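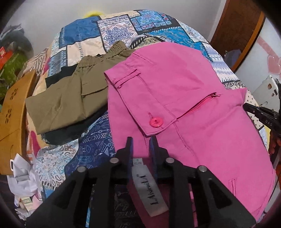 The Second Life of School Clothes

Each July, the town of Requena opens its old grain hall for the exchange of children's clothing. Families bring what has been outgrown and leave with what will fit in September. No money changes hands. Last summer the exchange recorded 3,896 items, from raincoats to gym shoes, and 558 households took part.

The program is run by Jetcombe, a charity that began by lending textbooks. Its director, Nabila Mandagi, regards clothing as a natural extension of that work. "A family that can borrow a dictionary should be able to pass on a coat," she said. Under her direction the exchange has grown from a single afternoon to two weeks, with evening hours until 8 p.m. for parents who work late.

Condition is the main concern. Zippers are tested, pockets are turned out and loose buttons are sewn back on before anything reaches the rails. Pieces that cannot be mended are cut down for patches or sent to a fiber recycler outside the town.

Sizing has proved harder to manage. Labels differ widely from one maker to the next, and the hall now sorts by measured waist and inside leg. Teodoro Lumanlan, who oversees the sorting tables, introduced the change after two seasons of complaints. Returns have since fallen, although trousers for the tallest children remain in short supply.

The exchange has its critics. Some shopkeepers feared a loss of trade in the weeks before school, and the town council asked Jetcombe to keep new uniforms out of the hall. The charity agreed. Socks and underwear are also excluded — a rule that has been in place from the beginning.

Plans for a winter session are under discussion. The hall is unheated, and the council has yet to decide whether the library annex can be used in its place.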